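Subject: Re: [plorkumdale-tea] Oolong going flat by the third cup
List: Plorkumdale Tea Swap

On a wet evening in February, a member in Beddoe wrote:

> I bought the rolled oolong from the last swap and the first cup
> is lovely, all flowers and butter. By the third it tastes of warm
> water. I use a big pot and leave it four minutes. Am I being
> mean with the leaf, or is it just a dull tea?

Oh, please don't give up on it! I had the same tin and I've been drinking it all month. I think your pot is doing you out of the best bits. Four minutes in a lot of water takes nearly everything out in one go, so of course the third cup has nothing left to give.

Try it small. I put 4 grams in a little lidded cup, rinse the leaves quickly, then give them 20 seconds for the first go and a bit longer each time after that. The third and fourth cups are my favourites (more peach than flowers by then, and a sort of creamy feel that hangs about for ages). I've had seven out of it on a good afternoon!

Water matters too. Ours up at Millalari is very soft, and when I took the same tea to my sister's it came out quite dull until we used filtered. If yours furs things up, try a jug filter before you blame the leaf. 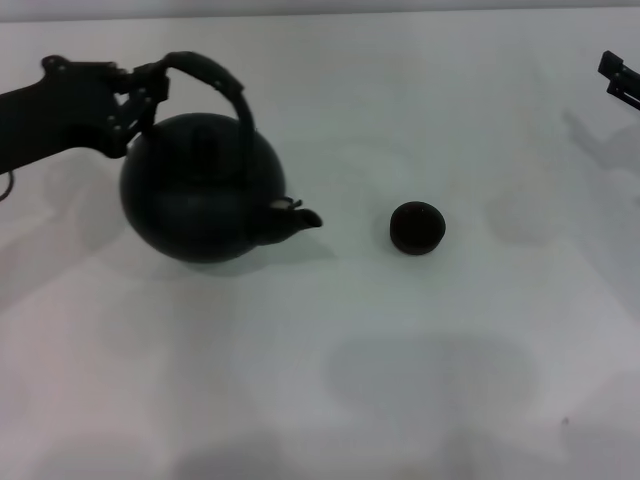 And pour slowly, right round the edge of the cup, so the rolled leaves open evenly. If you splash it all into the middle you get a hard little knot that's still tightly shut four cups later.

I've still got a fair bit of the Plirholm roasted one if anyone would like to try them side by side. It's much toastier, and very forgiving if you wander off and forget it. Shout before the next swap and I'll bag some up.

Do tell us how the next pot goes!

--
Plorkumdale Tea Swap: 163 members and always room for more
To leave the list, send a blank message with "leave" as the subject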